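Home Program Speakers Notes Venue Contact

Jui-lin Yang
What the Quote Leaves Out: Buying Two Arms for a Laundry Room
Speaker notes, Trurnville, 26/03/2025

Slide 1. Title.
Say hello. Say that I buy equipment for a living and have never built a robot. Anyone hoping for math can still make it to the other room.

Slide 2. The request.
The request that landed on my desk was one line long: "two arms, to do the washing." It had a signature and no amount. Read it out slowly. Ask who has received one like it. Wait for hands.

We wanted to find out if a pair of arms could open a front loader, get the clothes out, and put them in a basket. That is the whole job. People do it with a phone in the other hand. I was asked what it would cost and said I'd know by Friday lunch, and four months later I knew.

Slide 3. The first quote.
Boersma quoted us for the arms. It was a good quote, two pages, very clean. It covered the arms, the grippers, and a manual. On page two, in smaller type, was a list headed "by customer." Put that list on the screen and leave it there a while. Table or stand. Power. Cables. Network. Computer. Floor space. "Suitable objects."

Suitable objects, in our case, meant a washing machine.

Slide 4. The washer line.
Budget for the thing the robot is going to work on. I had left it out completely. We looked at machines at $700 and at $900, and the argument over which one took longer than the argument over the arms. The engineers cared about the door: how far it swings, how thick the rim is, where the fingers go. The salesman kept bringing up the steam cycle. We don't run water through it.

Get the door measurements before you order. They aren't on the spec sheet, so somebody has to go to the store with a tape. Wear normal clothes and don't explain yourself.

Slide 5. Cables.
Pause here, because this is where the money went.

The cable line in the original budget was $200. I picked that number by imagining a cable and then imagining several. By the end of March we had spent $1,374. That's cables, connectors, strain relief, ties, and one order that came in the wrong length twice. An arm that moves will pull on anything attached to it, all day, and it will find the shortest one. Buy long, buy spares, and give cables their own line so that you can watch it climb.

(If someone asks why we didn't go wireless: smile, next slide.)

Slide 6. Software.
We used Jitari for recording and Dromora for scheduling. Both are fine. Both are priced per seat, and neither could tell me if an arm is a seat. Jitari decided that it was. Dromora decided that two arms together were one seat, which I got in writing before anyone there could think about it any longer. Ask this question early and ask it by email.

Slide 7. People.
The biggest line, and the one most often missing from the request. Someone has to put the clothes back in the drum. Every run that works ends with the load in the wrong place for the next run. Plan a person's hours for resetting and write "resetting" on the form. Ours first went in as "support," and finance cut it in half, since nobody objects to less support until they've lost it.

Slide 8. Spare parts.
Fingers are consumables. So are the little boards and the plugs. Keep a spare gripper on the shelf, complete, already put together. A gripper in a box of parts is a project.

Slide 9. Floor.
Measure the floor with the washer door open. I approved a space that was perfect as long as nobody opened the door. Allow for the basket, for the swing of the door, and for wherever the power is going to come from. Then allow for a person who needs to get in there sideways and say bad words.

Slide 10. Payback.
Someone from finance will ask when the arms pay for themselves. Compared to a person emptying a washer, almost never, and you should say so in the first meeting. We bought them to learn on. That is a fair reason to spend money, and it goes under a different heading. Pick the heading before you pick the arms.

Slides 11 to 14. At the washer. Click through, drink some water.

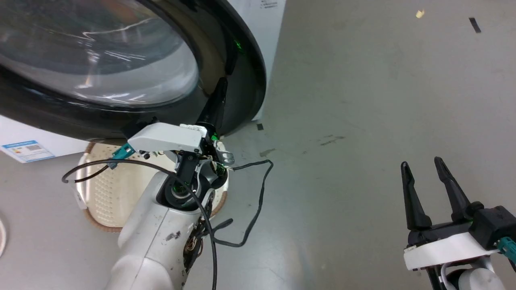
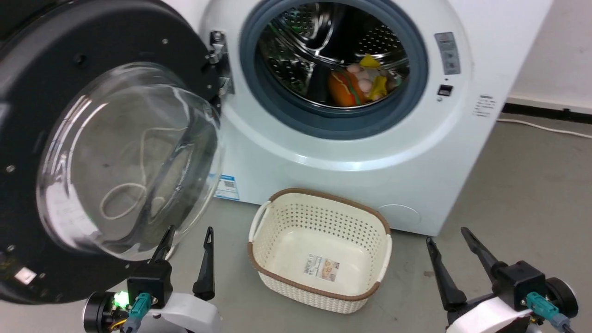
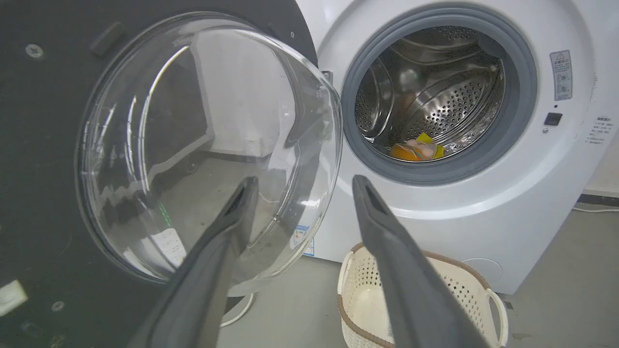
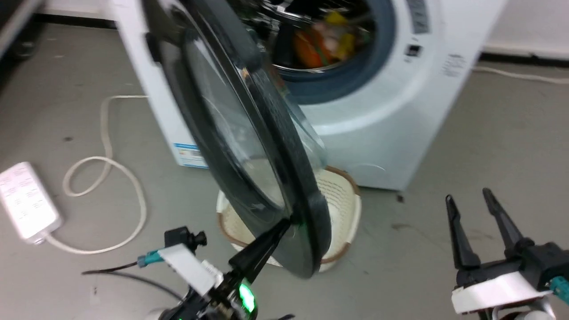 Slide 15. If I were starting over.
Ask for the "by customer" list before the price. Most suppliers have one and some will send it without being asked a second time.

Order the washer first. It takes up the room, it's the cheapest big thing in the plan, and once it's standing there the engineers stop arguing from memory.

Hold back part of the budget until the arms have run for a month. I released all of ours on the day they arrived, out of good cheer, and then paid for the cables out of the travel money. (I came here by bus. Pause for sympathy.)

Slide 16. Sheet.
The blank budget sheet is on the notes page. The cable line is already filled in with my number. Change it if you must. The row marked "other" is locked because I don't trust any of us with it.

Slide 17. Questions.
Likely ones: warranty (read what it says about duty hours, then call and ask again), leasing (we looked, the term was longer than the project), used arms (yes, if the seller will run them in front of you). If time is short, skip leasing. Handouts are by the door, and please leave one for the session after this.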